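What Are Children's Rights, and Who Looks After Them?

A right is something you are owed simply for being a person. You don't earn it by tidying your room, and you don't lose it by being rude about the peas.
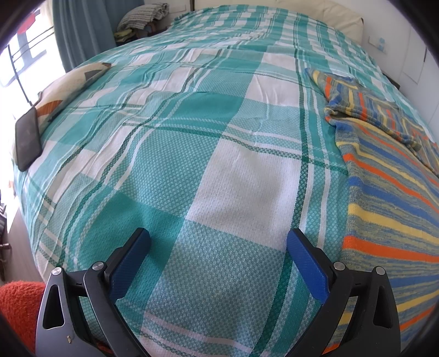 Where do rights come from?

For a very long time, children were treated by the law as rather small luggage. They belonged to somebody, they went where they were sent, and their opinions were not asked for. Some grown-ups still think this was a golden age.

In 1989, countries at the United Nations agreed on a long document called the Convention on the Rights of the Child. A convention is a promise between countries, written by lawyers, so it is a bit short on jokes. It has 54 parts, called articles, and nearly every country in the world has signed up to it.

It covers people under 18. If you are eight, you are in it. If you are 17 and three-quarters and have a moustache, you are in it too.

What does it promise?

Quite a lot. You have a right to a name and a nationality. You have a right to go to school, to see a doctor when you are ill, and to be kept safe from people who would hurt you. You have a right to rest and play, and yes, it really is written down (Article 31, if you need to quote it at somebody).

You also have a right to say what you think about decisions that affect you, and to have it taken seriously. Being taken seriously is different from getting your own way. Adults are often confused about this, and so are children.

Does a right mean I can have whatever I want?

Sadly, no. There is no article about crisps. A right to rest does not cover staying in bed until the holidays, and a right to an education does, I'm afraid, include fractions.

Other people have rights as well, including your little brother. You may say what you think of him, but you may not lock him in the shed.

What happens when a country breaks its promise?

There are no United Nations police who turn up with a siren. Instead, each country has to send in reports on how it is doing. A group of experts in Geneva reads them, asks awkward questions and then publishes a list of what needs to be better. Governments do not enjoy this, much as you may not enjoy parents' evening.

Other people keep watch too. Charities, lawyers and newspapers find out what is going on and tell everybody about it. It can be slow work — sometimes painfully slow — and it doesn't always succeed. Plenty of children today still can't go to school, or have to work when they should be playing.

Can children do anything themselves?

They can, and they do. In the town of Luvden, pupils at Costine School wanted a safe place to cross the main road. They wrote a petition, which is a letter that lots of people sign, and collected 457 names in two weeks. The council first replied that it would think about it. Councils are great thinkers. The crossing was painted the following August, and it is not quite straight.

Words to know

Convention: a written promise between countries.
Article: one numbered part of a convention.
Petition: a request signed by many people.
Nationality: belonging to a particular country by law.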